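How a Bathroom Sink Gets Clean

A bathroom sink looks like a simple bowl. Water runs in, water runs out, and it seems as if the bowl should wash itself. It does not. Every time someone brushes their teeth or washes their hands, a little bit is left behind.

What is the dirt made of?

Some of it is toothpaste, which dries into hard white or blue spots. Some of it is soap. When soap meets the minerals in tap water, it makes a dull, sticky layer called soap scum. Hair, dust and tiny flakes of skin stick to the scum.

The minerals leave marks of their own. When a drop of water dries up, the water goes into the air but the minerals stay where they were. You see them as a pale ring or a chalky patch, often near the faucet. People call this limescale or hard water stain.

Why are sinks so smooth?

Many sinks are ceramic. Ceramic starts as clay, which is shaped and then baked in a very hot oven called a kiln. Before the baking is finished, the clay is coated with glaze. The glaze melts and turns into a thin layer of glass. Dirt has a hard time holding on to glass, so most of it comes off with a damp cloth.

If the glaze gets scratched, dirt can settle in the scratches. Steel wool and gritty powders can do this. A soft cloth is safer.

Wiping it down

Start with the flat part around the bowl, and move the soap and cups out of the way first. Then do the inside of the bowl, from the rim down toward the drain. If you work from top to bottom, crumbs of dried toothpaste fall onto parts you have not cleaned yet.

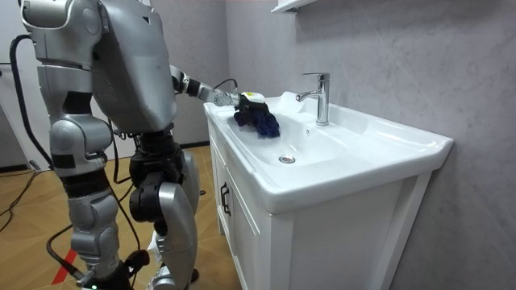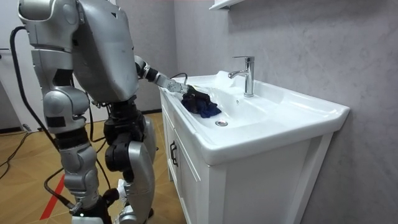
A dark blue cloth and a white ceramic sink.

A cloth works because it is made of threads with small gaps between them. Water and dirt move into the gaps and stay there until you rinse the cloth. Crumpling it up helps you push it against the curved sides. Folding it gives you a fresh side to use when the first one is dirty.

Go around the drain last. This is usually the dirtiest spot – hair and scum collect there. Rinse the bowl with clean water, then wipe it with a dry cloth so no drops are left to make new marks.

What about the cloth?

A wet cloth left in a heap stays wet for a long time, and germs grow well in damp places. Rinse it, squeeze it out and hang it up flat. It should go in the wash often. Keep it apart from the cloths used in the kitchen.

A note on cleaning sprays

Plain water and a drop of dish soap are enough for most days. Sprays for limescale contain acid and can sting your eyes and skin, so leave those to an adult. Cleaning products should never be mixed together. Some of them make a harmful gas when they meet.

Words to know

Glaze: a glassy coating on ceramic.
Kiln: a very hot oven for baking clay.
Limescale: the chalky minerals left when hard water dries.
Soap scum: the dull layer made by soap and minerals.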